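Sutcombe Household Review
Gallery: Small Items on the Table
Text: Antigoni Economou. Layout: Makis Karagiannis.
Updated 5 October 2026

Small household items are the slowest part of any sorting job. Furniture and clothing go by size and by room. Pens, cartons, packets, cases and loose caps have no common size and usually no fixed place, so they collect in drawers, bowls and coat pockets until the container is full. This gallery deals with the table stage of the work, where the contents of one container are spread out and grouped before anything is put away.

Surface
A bare tabletop is workable but loud, and round items roll on it. A cloth with some pile holds pens and cylinders in place and protects a polished finish from metal edges. Dark, plain cloth gives the best contrast with white and pale packaging. It is less useful for black items, which should be moved to the outer edge early. Patterned cloth slows the eye and is not recommended. Smooth the cloth before starting – a fold will hide a coin or a blade.

Area
Use the middle of the table only. A strip the width of a forearm is kept free along the working side for the group in hand. Items that reach the far edge tend to fall behind it, and where a sofa stands against the table they go between the cushions. The Amato layout used in our May issue put the unsorted pile in the center and the finished groups at the corners. It works on a rectangular table. On a round one, use trays.

Order of work
Packaging first. Boxes and cartons take up the most room and are the quickest to judge: open, check, close or flatten. An empty carton is kept only if it is the storage box for the thing it came with. Leaflets stay inside until the end of the session.

Sealed packets second. Read the printed date if there is one and turn the packet so the crimped end faces away from the pile. Crimped ends catch on cloth and drag other items along. Do not open a packet to find out what it is; set it aside with the unknowns.

Writing tools third. Test each on scrap paper with a short line and a loop. Pens and markers are stored apart, markers flat. A marker that gives a pale line is capped and laid flat for 30 minutes, then tested once more.

Open containers fourth. Anything with loose contents is lifted straight up, with a hand under it, and moved to a tray before the rest of the pile is touched.

Unknowns last. Odd shapes, single caps and parts with no obvious parent go into one lidded box marked with the date. In our trial at the Dorkik apartments, 40 parts went into the unknowns box and 11 were matched to their parent item within the season. The rest were discarded. We now consider one season long enough.

Grouping
Group by where the item will be used, then by type. Grouping by color looks tidy on the table and fails in the drawer. Groups of one are allowed on the table but should be merged before storage. The Osance divider set has a narrow channel for pens and two square wells; the wells are too shallow for upright cartons, which have to be laid on their side. Cut-down cardboard does the same job.

Lighting
Overhead light flattens small objects and puts glare on glossy wrap. A lamp from one side shows edges and print. Matte cartons can be read from most angles. Foil and film cannot, and are best tilted by hand.

Pace
One container per session. Stop when the cloth is clear or when the same item has been moved twice without a decision. Shake the cloth over a tray, never over the sink.

Corrections to the May gallery: the caption on the sewing tin gave the wrong lid size. The online version has been changed.

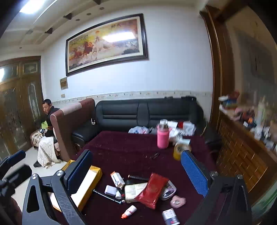

Vol. 11, No. 2
Mixed items on burgundy cloth, black leather sofa behind. The cream box with the gridded top lies flat, with the glossy red packet across its right side.
Packaging is still in among the pens. The long yellow and white box would be the first thing to check.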